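Okay, April gallery crawl, a thread. I've got sore feet and a lot of opinions, so bear with me!

1/ Started at Ninmont for Tharushi Pathirana's ink drawings. Every one is of her nan's street, in greys and a really odd mustard colour. I went around twice.

2/ Hellwig has the Şükran Ağca textiles up till the end of the month. The big blue hanging by the stairs — oh my goodness. Go before 6, they lock up on the dot.

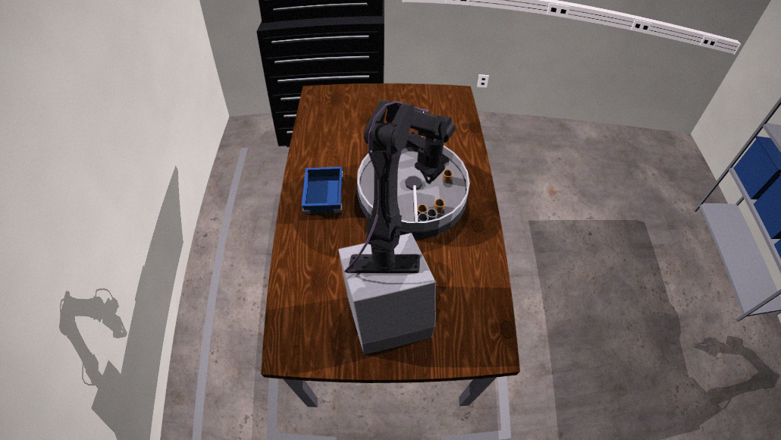
3/ Sketeck's print fair is back! Entry's $5, kids free, and I came home with a linocut of a magpie I have no wall for.

4/ Still to see: Haninitz, where the open show has 500 postcards pinned up, all unsigned. Going tomorrow arvo if anyone wants to come along — I'll shout the coffees.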